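Bridum Ferry Notes: README

Candela Vidal, December 2020
Reading time: 2 min

Bridum is a set of ferry crossing records for people planning island trips. Each row is one crossing, entered by the passenger who took it. The pages cover the Bestden and Howlader routes, plus the short hop out to Darby.

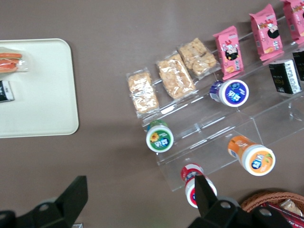
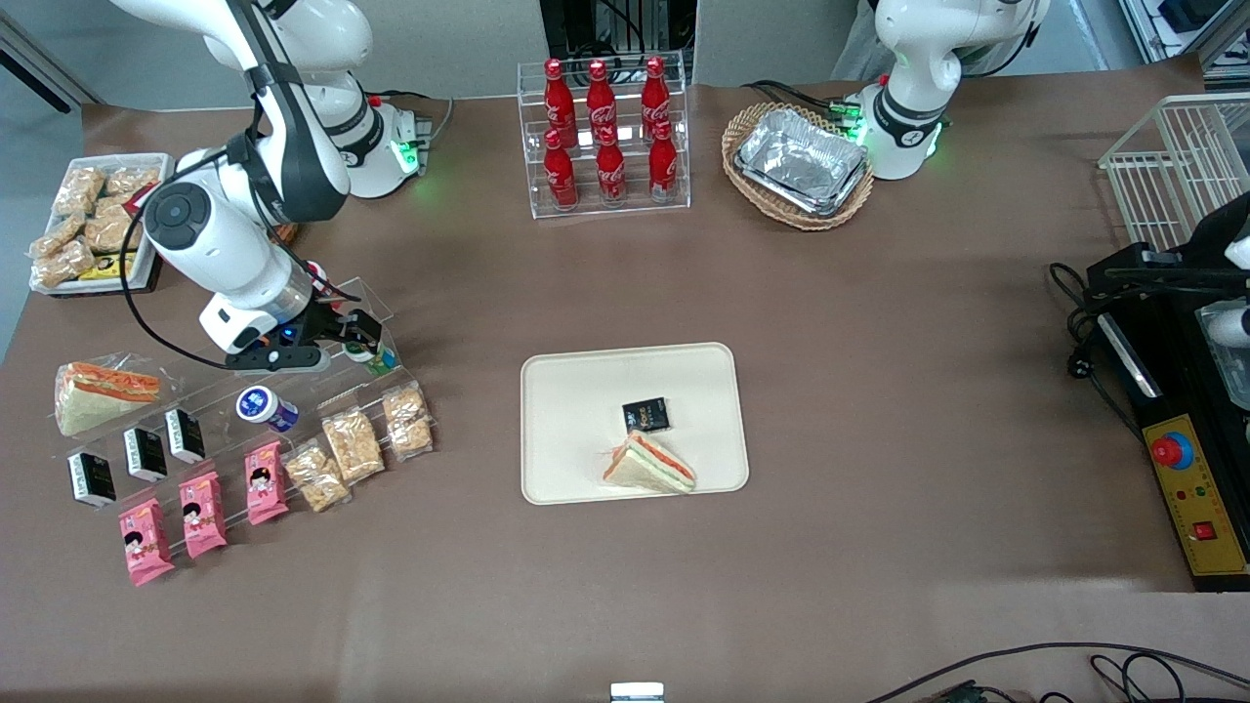

Tabletop with snacks and a clear display stand.

What's in it

The main file, crossings.csv, has 3,026 rows. Of these, 1,481 are for Bestden and 543 are for Darby. The rest are Howlader.

Columns:
- route
- month
- posted_departure and real_departure, local time
- fare_paid, one adult, one way
- bags, number carried on
- sea, passenger's own word (calm, choppy, rough)
- notes, free text

Known problems

Fares were entered by hand and 12 of them are clearly wrong. They are marked with an x and left in. Some people entered the round trip price, so check the notes before you average anything.

The Darby boat changed piers in March. Older rows still use the old pier name. Sea state depends on who was writing; one person's choppy is another's rough.

Private charters and car decks are left out.

Use

Free for personal trip planning. Please don't use it as a timetable. Check with the boat office before you travel, especially for the last boat back.

Last updated: same as the date at the top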